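Household Machines Circle -- minutes of the autumn meeting

Reading time: 4 minutes

Held 4th October, Stirkuvik hall, upstairs room. Gus Oyelaran in the chair, Zakhar Zhuravel taking notes (so blame me for the spelling). Apologies from the two members on the late ferry, who came in during item 3 and were given tea.

1. Last minutes

Agreed, with one fix: the floor-washing trial was done at the Siddiqui shop and not at the bakery next door.

2. Can a machine do the bedroom yet?

This took most of the evening and I'm glad it did. Gus opened by saying that a year ago he would have answered no and gone home. He now says "some of it, slowly, with somebody standing by", and he was grinning when he said it.

We talked first about how the learning is done. A person does the chore with a gripper in each hand, the gripper records what it sees and how far its fingers open, and a machine is later trained on lots of these goes. Gus likes it because the person can work in an ordinary home, at an ordinary pace, and you find out very quickly which parts of a chore are awkward for two fingers and a bit of squeeze.

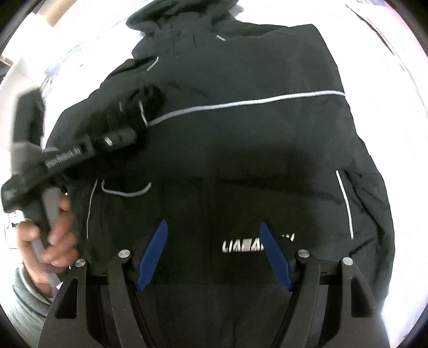 The Onum set now stands at 551 goes, of which 300 are clothes and bedding. Gus has watched all of the clothes ones -- every single one, over a fortnight of evenings -- and thinks the picking up is nearly there. Letting go is worse. People open the fingers and the cloth hangs on to one of them, so they give a little shake without thinking. A machine has to be taught the shake, and we had a happy ten minutes arguing over whether it should be taught on purpose or left to come through from the recordings. No agreement. I am for leaving it.

Dark clothes came up again. A black sock on a black sock is hard going even for a person looking at a small screen, and several of us said we'd mixed up a sleeve and a leg when checking recordings. Gus suggested sorting the black things into their own group and seeing how the score changes. Agreed.

On beds: a thick cover moves when you pull something off it, and then everything else lying there has moved as well. The table trials never had this problem. Two members felt we should go back to tables until the scores improve. The rest of us were strongly against! Homes have beds in them, and the soft, shifting stuff is where the interesting work is.
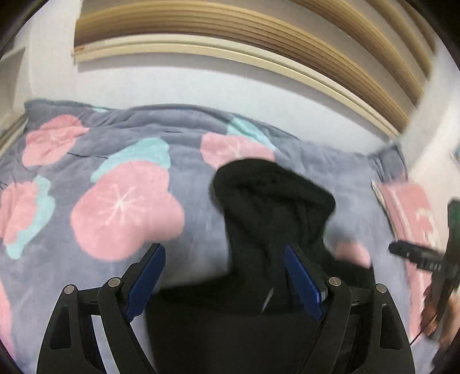

Item 2: black fabric held in the gripper over the flowered comforter.

Scores so far, from the arm at Pellemetti working on its own: 61 tries at lifting one garment off a bed and dropping it in a basket, 29 done with no help. Gus read these out twice, he was so pleased. The spring round got four. Most of the failures were the cover coming up along with the garment, and the arm then carrying on as if all was well. Folding was not tried.

3. Shop floor

Shorter item. Siddiqui would like to know whether shelf filling could be next. General feeling was that boxes and tins should be easier than socks, being stiff, but that the shop has people walking through it all day and a bedroom mostly doesn't. One of the late arrivals used to fill shelves at night and gave us a very good account of split packets, sticky tins and things put back in the wrong place by shoppers. We'd thought of none of it. Asked her to write it up, and she said yes.

4. To do

Gus -- split out the black garments, rerun the scores.
Zakhar -- ask Pellemetti for a second day on the arm, beds only.
Shelf notes to be passed round before we meet again.
Look into pillows. They keep getting grabbed.

5. Any other business

The kettle is to be descaled. Next meeting in November, same room, date to follow once the hall has sorted its bookings.

Closed at twenty to ten, with three people still talking about socks on the stairs.

Comments (3)

marit_k: Great read. Please do try it with the cover tucked in at the sides, I bet half of those failures vanish.

Gus O.: Good idea, adding it to the list for the second day. We'd want to run it loose as well, mind -- mine is never tucked in.

old_tom: 29 is far more than I'd have guessed. Wake me when it does duvet covers.

Contact: write to the secretary, care of Stirkuvik hall | © Household Machines Circle | Back to top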